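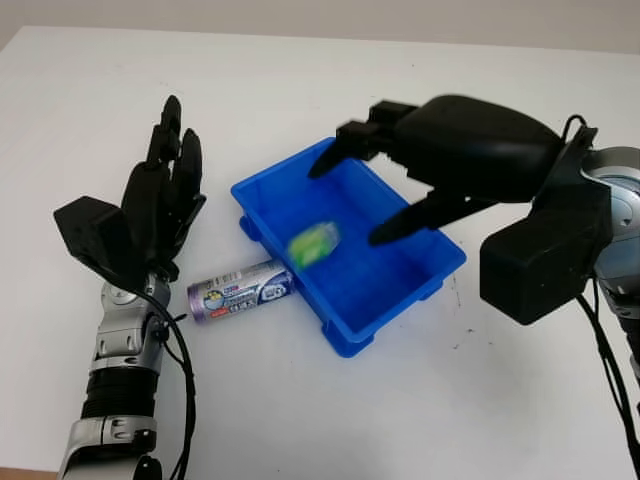

The Plilell is a plain roller blind for kitchens, dining rooms and studies, made to measure by Hustavgate and sold with all its fixings. It comes in two fabrics, a light filtering one and a dimout, and both are woven with a flat matt finish that doesn't shine when the sun is on it. The colours are quiet ones and were picked to go with the sort of room most of our customers have. A pale beige wall behind a white tabletop, like the one in the photo, will take any of them, though we think Oat or Dark Clay looks better there than Chalk, which can seem a little blue next to beige.

Fabrics

Light filtering lets daylight through and blurs the view from outside during the day. After dark, with the lights on, people will be able to see shapes moving behind it. If the window faces the street, choose dimout.

Dimout cuts out most of the light but is not a full blackout. Some light will come in at the sides, as it does with any roller blind that isn't run in channels. For a bedroom that needs to be properly dark, see the Dromitz blind, which has side channels and a coated backing.

Colours: Chalk, Oat, Putty, Dark Clay, Slate. Slate is dimout only.

Screens vary, and we would always rather send you a sample first. You can order up to two swatches free of charge. Tape them to the window glass and look at them in the morning and again in the evening before you decide.

Sizes

The smallest width we can make with a spring roller is 660 mm. Narrower blinds can be ordered with a chain control. Wide blinds are made with a heavier tube, which is fitted as standard and does not cost extra, but it makes the roll thicker at the top, so check the depth of your recess before ordering.

Tell us whether you are giving a recess size or an exact size. For a recess size, measure the width at the top, middle and bottom of the opening and give us the smallest. We take off the clearance for the brackets, so please don't take it off yourself. For an exact size, the width you give is the full width of the blind including brackets, and the fabric will be slightly narrower than that.

Use a metal tape. Blinds made to the wrong measurement can't be returned unless the mistake was ours.

Controls

Chain control can be fitted on the left or the right. It is supplied with a safety device that must be fixed to the wall or window frame, and this has to be done whether or not there are children in the house. Spring control has no chain or cord at all. You pull the bottom bar down to where you want it and it stays there.

The blind can be hung so that the fabric falls close to the glass or from the front of the roller. Falling from the front is useful if you have window handles that stick out. Let us know which you want when you order, as it can't be swapped afterwards.

Brackets

Standard brackets are white steel and can be fixed to the wall, the frame or the ceiling of the recess. Naylor covered brackets are available in white, brass finish and black for an extra charge. They hide the ends of the roller and are worth having if the blind is going outside the recess.

In the box

Blind on its roller, two brackets, screws and wall plugs, safety device (chain models), fitting leaflet. You will need a drill, a pencil and a spirit level. Check for pipes and cables before you drill.

Care

Dust with a soft brush or the brush end of a vacuum cleaner on low. Small marks can be dabbed with a damp white cloth. Don't rub, and don't put the fabric in the washing machine. Leave the blind down until it has dried.

Guarantee and delivery

The roller and controls are guaranteed for two years from delivery. Fading of the fabric is not covered. Blinds are made to order and sent by courier in a cardboard tube, and long ones may need someone at home to sign for them.

Prices and colours checked 4 April 2026. Putty in light filtering is out of stock until September.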